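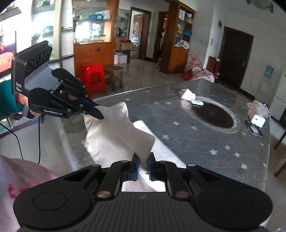

招募:来和我们一起叠衣服、铺床单、收拾饭桌,看看机器到底能学会多少家务

8月 文/埃芙阿·夸泰(Efua Quartey)

先问一个我最近逢人就问的问题:你家里哪件家务,你最愿意第一个交给机器?

我问到的人里,回答洗碗的很多,回答擦窗的也不少,可是聊着聊着,大家多半会绕到布料上来。叠衣服、套被罩、把床单四个角扯平、从洗衣机里掏出一团拧在一起的东西再一件件分开。这些事人做起来几乎不用想,手上在忙,嘴里还能聊天,换成机器就麻烦得很。盘子不管怎么放都还是那个盘子,一块布每碰一下就换一个形状,刚才还在外面的边,一翻就藏到里头去了。

Wistenska这个项目做的就是这件麻烦事。我们想弄清楚,眼下的机器在普通人家里、在小店的后间里,到底能接过哪些活,哪些还接不了,差在哪儿。我们现在要找一批愿意动手的人,年龄、职业、学历都不设门槛(成年即可),会做家务就行,做得不好也行!说真心话,叠得歪歪扭扭的人我们特别想见一见。

你要做什么

一句话:两只手各拿一个手持夹爪,用它们做你平时用手指做的家务。

夹爪的两个指尖一开一合,你握着它去捏、去提、去拉、去翻。机器臂以后要用同样形状的指尖干活,所以我们想先看看人拿着它怎么解决问题。人的办法真多。同一条毛巾,有人先抖开再对折,有人铺在桌上从近处往远处推,还有人会把一个角压住,另一只手绕到底下去找对面的角。我第一次上手的时候,光是把一条枕巾的边提起来就折腾了好久,夹上来的总是两层,放下重来,又是两层。那天晚上回家我用手指叠了自己的衣服,觉得自己简直是个天才。

每场两小时,中间随时可以歇,茶水点心都有。一场里大致会做这些:

先熟悉工具。没有任务,随便夹,夹布、夹纸盒、夹塑料袋都可以,找到手感为止。有人一会儿就顺手了,有人要久一点,都正常。

然后做布料。展开一块揉皱的布,找到角,提起来,铺平,对折。从小毛巾开始,再到T恤、围裙、桌布。桌布最难,也最好玩,常常是这头刚铺好那头又滑下去了。

接着收拾桌面。桌上有日常的零碎东西,请你按自己的习惯归位。注意是按你自己的习惯,我们不会告诉你哪样该放哪儿。

最后是店里的活。给小件衣物套袋、把折好的东西码进纸箱、理货架上歪掉的一排。做过零售的朋友一定要来,你们的手法和在家做家务的人很不一样,我们这边一直缺这一块。

不用赶时间,也没有排名。夹掉了就掉了,捡起来接着做。失败的那几次请不要不好意思,负责整理记录的赫里斯京娜·特卡丘克(Khrystyna Tkachuk)最爱看的就是怎么掉、掉了以后怎么救回来。她的原话是:“顺顺当当的一遍,看完我只知道这人手巧。掉过一次又捡起来的,我能琢磨一下午。”

机器现在到什么水平了

报名的人几乎都会问这个,我把我们自己看到的老实写一写,只代表我们这间工作室的经验。

平铺在桌上的方形毛巾,我们的机器臂已经叠得像模像样了。慢,比人慢很多,但叠完拿起来不散。今年早些时候我们让它反复叠同一款毛巾,做了近200次,看到后来大家都坐不住了,站到跟前去给它加油,虽然它听不见。换一条厚一点的浴巾,成功率就明显往下掉。换成衬衫,它会在领子那里卡很久。

从一堆衣服里挑出一件,时好时坏。颜色差别大的还行,一堆深色袜子就完全抓瞎。

收拾饭桌,空碗空杯可以,带汤的我们还不敢让它碰。塑料袋是它的死对头,薄、轻、反光,碰一下就跑。

套被罩,还没成功过。我很期待写下“成功了”的那一天,也很可能还要等一阵子。

理货架比我原先想的好。东西硬、位置固定,它做得相当踏实,有一回我转身去接个电话,回来它已经把一排盒子推齐了,我高兴得拍了桌子,把旁边的杯子震倒了(这个桌子后来是我擦的)。

所以,能不能做家务?有几样能,在摆好的条件下能,换个房间、换块布、光线一变就未必。我个人非常兴奋,因为前年我们连毛巾都叠不好。但如果你是想来看一台什么都会的管家,现在会失望的,请过两年再来,或者现在就来,帮它早点学会。

在哪里做

有两种方式,报名时选一种,也可以都选。

一是到我们在Turgate的工作室来。地方在旧纺织市场后面,从Lò广场走过来很近,门口有一棵歪脖子树,认树比认门牌快。楼里没有电梯,工作室在二层,如果上楼不方便请提前说,我们可以把设备搬到一层的公共房间去做。

二是我们去你家。这次想找10户人家,大小不限,新旧不限,越像平时过日子的样子越好。请千万不要为了我们提前大扫除!沙发上堆着的衣服就让它堆着,桌上的东西也不用收。我们需要一张能绕着走动的桌子、一个能用的插座,再加上你家里本来就有的布料,毛巾、床单、孩子的小衣服都可以。到访通常是两个人,一个陪你做,一个管设备,进门换鞋,走之前把动过的东西归回原位。

需要先说清楚的是,夹爪上有摄像头,做任务时会拍到桌面和周围的环境,也会录到手。不想被拍到的东西请先收进柜子或者盖上,照片、信件、药盒这一类我们会在开始前跟你一起看一圈。家里其他人如果会从旁边经过,也请事先跟他们讲一声,不愿意入镜的,我们等他走过去再开始。录下的内容只用于Wistenska的研究,做完以后你想撤回,写信来就行,不用讲理由。

报酬

每场790元,到工作室和在家里都一样,当场结清。做到一半不想做了也照付全额。路费另算,保留车票即可。入户的家庭如果愿意做第二场,我们会尽量隔开一段时间,这样你手上的熟练劲儿退掉一些,两次放在一起看更有意思。

哪些人我们特别欢迎

左撇子。目前太少了,少到我们一见到左撇子就很激动。

在洗衣店、酒店客房、服装店、快递站干过活的人。你们手上的门道写不进说明书。

年纪大一些的朋友。夹爪比看上去要好握,握不动也有支撑架可以用。

刚开始学做家务的人,比如第一次自己租房的年轻人。我们想看看没有养成习惯的手会怎么试。

平时对机器不感兴趣、甚至有点反感的人。完全可以一边做一边数落它,很多好问题就是这么来的。有位做了大半辈子裁缝的参与者说,你们这个指尖太滑,摸不出布的正反。我们回去想了很久,换了指尖内侧的材料,情况好了不少。

哪些情况请暂时不要报名

手腕或手指近期受过伤、做过手术的,请养好再来。两只手同时握着工具做两小时,中间即使有休息,第二天前臂也可能发酸。装有心脏起搏器的朋友请先写信问一下,设备里有磁性元件,我们要逐个确认。

怎么报名

发一封邮件,或者在Driretti的活动页面上点“我想试试”。信里写上:

你怎么称呼,方便的时段
选工作室、入户还是都可以
惯用左手还是右手
你最拿手的一件家务,和你最讨厌的一件

最后一条不影响录取,纯粹是我爱看。目前最讨厌的榜首是给袜子配对,紧跟着是清理水槽滤网。

收到信后赫里斯京娜会跟你联系定时间,她回信很快,如果几天没动静,多半是掉进垃圾邮件了,请再发一遍。工作日白天和傍晚都能安排,周末只开星期六。带孩子来也可以,房间里有一张小桌子,孩子可以在那里玩,但是夹爪请留给大人用,指尖合起来的力气不算小。

想先来看看再决定的,星期六下午门是开着的,直接上楼。可以拿起夹爪试一块毛巾,试完就走也没关系。机器臂那时候一般也在叠它的毛巾,你可以跟它比一场,目前赢它还很容易,要赢请抓紧!

报名会一直开到10户人家和工作室的时段都排满为止,排满后这一页会更新。已经参加过上一轮的朋友欢迎再来,这次的布料换了一批,多了两种很会跑的缎面料子,我先道个歉。

相关内容

为什么毛巾比盘子难:工作室笔记
Wistenska上一轮参与者问答
招聘:Turgate工作室设备维护(兼职)
货架、纸箱和塑料袋:在小店后间的一个下午
赫里斯京娜的记录本:掉下去的那些瞬间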